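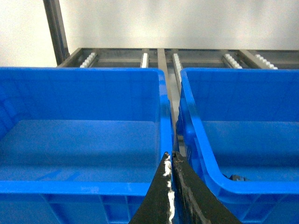 Sorting small parts into bins is one of those jobs that sounds too simple to need a page of instructions, and I thought so too until I had my own parts corner to look after. When I first set mine up I used whatever was lying about, shoe boxes mostly, and spent more time hunting than sorting. These days I work with two bright blue plastic bins side by side, a narrow gap between them, and a gray metal shelf with white roller strips just behind. Two bins of the same color and style make the whole thing easier on the eyes, and the smooth, flat floor inside means a small piece can't hide in a groove.

What you need

Two matching stackable bins, a shelf or rack at a comfortable height, a damp cloth, a roll of masking tape and a marker. I bought my bins from Buschmann, but any sturdy ones will do nicely. If you already have a pair in the garage, use those and save your money!

Step 1. Clear and wipe

Tip each bin out over a towel and run your hand along the floor and into the corners. Look especially close behind the front rim, where little dark things like to sit in the shadow and go unnoticed for weeks. Wipe the inside, then the rim, and let everything air dry while you have a cup of coffee.

Step 2. Decide which bin is which

I keep "to sort" on the left and "done" on the right, and I never swap them, even when it would be handy. If you are left-handed you may like it the other way around. Put a strip of tape on the outside of each bin and write on it in big letters.

Step 3. Place them side by side

Leave enough room between the bins to slip your fingers in, so you can lift either one without dragging its neighbor along. Push them too tight and you will be muttering at them by lunchtime — I certainly was.

Step 4. Work in small batches

Put around 50 pieces in the left bin at a time. It's tempting to pour in the whole sack, I know, but a shallow layer is so much kinder to your back and your patience. Pick out one kind, move it across, bag it, and only then start on the next. My big January sort came to 3,413 pieces for the Liltitz shelves, and I got through it in batches just like this, with the radio on.

Step 5. Put things away

Bag or box the finished pieces and write the count on the label before they go on the shelf. Heavy boxes go low, light ones high. Give both bins one last look and a quick wipe, and leave them where they stand for next time.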